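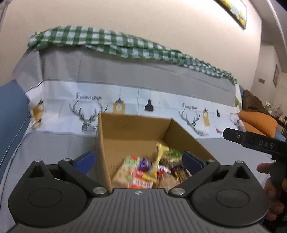 About Orivano

Orivano writes rulebooks for people who teach robots to do household chores. We started because one of our founders read a 60-page handling guide from a former employer and found that it covered forklifts in great detail and said nothing on how to pick up a bag of chips.

Our clients record people doing ordinary jobs with hand-held grippers, and the recordings are used to train machines. Putting snacks in a box, taking snacks out of a box, and so on until lunch. It sounds simple, and for the first ten minutes it is. Then two operators turn out to have different ideas of what "put away" means, and somebody has to write that down. We are the somebody.

What we do

Our main product is the Fundwood Rules, now in their ninth edition. There are 9 of them, which is a coincidence we have stopped pointing out to visitors. The first edition had 100. People read as far as rule 14.

The short version goes like this. Open the gripper fully before you reach. One item per grasp, even when two would fit. Let go above the surface you mean, at a height you would accept for an egg. If you drop something, keep going and mark the take, and please don't act surprised. Two hands never cross over an open box. A task is finished when the written end state is met – your feeling that it looks fine has no standing.
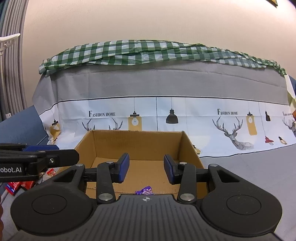 The end state gets more arguments than everything else combined. Does "empty" mean no items, or no items worth eating? The Fundwood Rules say no items, wrappers included. Our Vandcombe office held out for the other reading until June and still brings it up.

How we check

Each rule is tried in real homes and real rooms, on real sofas, before it goes to a client. We also keep Maes, a plain log of every question operators have sent us. It stands at 1,401 entries, a good number of them on the subject of twisted wrappers. Any rule that draws the same question three times gets rewritten, however fond of it we were.

Working with us

We review existing guidelines, write new ones and train the people who have to follow them. Training takes one morning, starts at 9 and includes a break. Send us your current rulebook, at whatever length, and we will send it back shorter.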